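4.2 Arrangement of the breakfast surface

The participants of the Nelow study were asked which things they keep within reach when they prepare a small warm meal, and where they put them. In total we received 286 usable answers. The toaster was named more often than any other appliance, and over 500 comments concern its position on the table or counter.

Two habits can be distinguished. In the first one, the toaster stands at the edge of the surface and the plate is placed close to it, so the way of the bread is short. In the second one, the plate stays at the place where the person will eat, and the toaster is moved away after use. Shevchuk's earlier survey describes only the second habit – probably its kitchens were larger than ours.

For the table layout we followed the first habit. The toaster has two long slots and was put at the edge of a light wooden tabletop. For the plate we selected a round woven one, as several participants wrote that hard plates are noisy on wood. A clear cup belongs to the layout as well, but its place was left free, because the answers did not agree on it (see Figure 3).
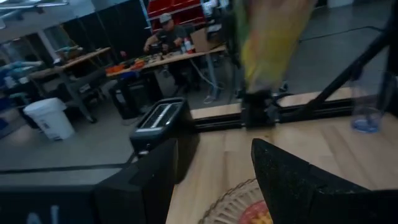

Figure 3. Table layout with black two-slot toaster, woven wicker plate with food, and clear plastic cup.

4.3 Distance between plate and appliance

The distance was treated as a separate variable. Participants who eat alone preferred a shorter distance than those who share the table.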